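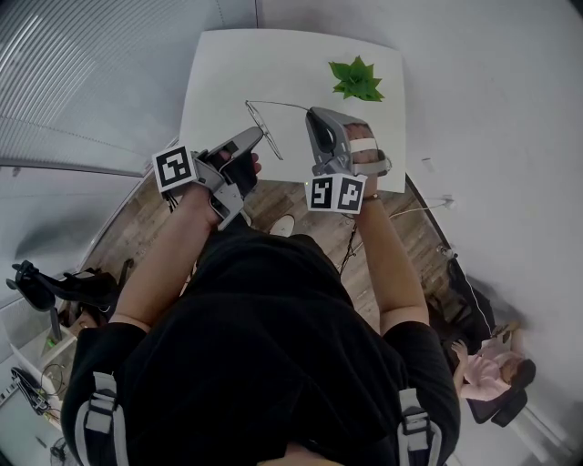
*White work table with a wire piece and a small artificial plant.*

# Bench assistants, small decorative items (two posts, part-time)

Posted: February 15, 2024
Employer: Weltov
Place of work: Alarcón building, ground floor
Reports to: Fidel Pereyra, bench lead
Contract: fixed term to the end of July, with possible extension
Pay: £13 per hour, paid monthly in arrears

## The work

Weltov prepares small decorative items for shop displays and furnished lettings. Most of the stock is artificial greenery, wire holders, hooks, stems and light table pieces. Goods arrive mixed in boxes from the supplier, Disex, and leave in sets made up to a written list. The current stock file has 1,601 lines, many of which differ only in size or in the shape of the leaf.

Bench assistants take items from the incoming boxes, check them at the table, put them in order and make up the sets. The work is done by one person per table. Only the items being handled are placed on the tabletop. Boxes, lists and packing paper are kept on the side shelf.

Typical duties:

- laying out plants and wire pieces so that none of them overlap
- checking loops and straight sections of wire for kinks, burrs and sharp ends
- straightening bent wire where the item card allows it, and setting the piece aside where it does not
- fanning out leaves that have been flattened in transit
- matching each item to its card and recording its condition
- wrapping finished sets and marking the outer box
- clearing and wiping the table at the end of each batch

The spring order is for the Skitach range, a line of small plants with separate wire stands. It comes to some 400 sets. Both posts will work mainly on this order until it is complete, then move to general stock.

## Handling notes

Applicants often ask how delicate the items are. The plants are light and tip over easily. Plants with pointed leaves should be picked up low down, near the base. Pulling on a single leaf may loosen it, and refitted leaves are not accepted for display sets.

Thin wire is harder to handle than it looks. A piece with a loop at one end will turn when lifted by the straight end, and the far tip can scratch the table or catch a neighbouring item. Put the plant to one side before moving the wire. Thin wire is also difficult to see against a pale surface in strong light — the table lamps can be dimmed, and assistants are expected to adjust them.

## Working conditions

The work room is indoors and heated. Tables are at a fixed height and most of the work involves leaning forward over the surface with the arms extended. Assistants may sit or stand where the task permits, and change position as they wish between batches. There is a paid break of fifteen minutes in each half shift.

Clothing should be close-fitting at the sleeve; short sleeves are suitable. Flat, closed shoes are required. Loose scarves and long necklaces must be left in the lockers. Full boxes can weigh up to 13 kg and are moved on a trolley from the loading door. Lifting is limited to moving them between the trolley and the shelf.

Shifts are four hours, morning or afternoon, five shifts per week. State which you prefer. We will try to appoint one person to each, but cannot promise this.

## Requirements

Essential:

- steady use of both hands and the ability to handle small items without crushing them
- eyesight (corrected if necessary) good enough to find a fine burr on thin wire
- ability to follow a written list in English and to note differences from it
- availability until the end of July

Useful:

- previous bench, floristry, model-making or packing work
- experience of recording stock on a spreadsheet
- ability to tell similar leaf shapes apart without the card

No formal qualification is needed. Training takes place at the table during the first week and is paid at the full rate. Applicants with an allergy to nickel should mention it in their application, so that suitable gloves can be ordered before the trial.

## Selection

Short-listed applicants will be invited to a paid trial of one hour. The trial consists of sorting one mixed box, checking a tray of wire pieces and making up a set from a list. Accuracy and the condition of the items afterwards are marked. Speed is noted but carries no marks at this stage.

Please bring proof of your right to work in the UK. A locker and gloves will be provided. If you need a different chair, table height or light level, tell us when you accept the trial slot and it will be set up in advance.

## How to apply

Send a one-page summary of your experience, with your preferred shift and earliest start date, to Fidel Pereyra at the Weltov office. Write "Bench assistant" on the envelope or in the subject line. Applications may also be handed in at the Alarcón reception desk during office hours.

Applications are read in the order received and the posts will be withdrawn once filled. Travel to the trial is not refunded.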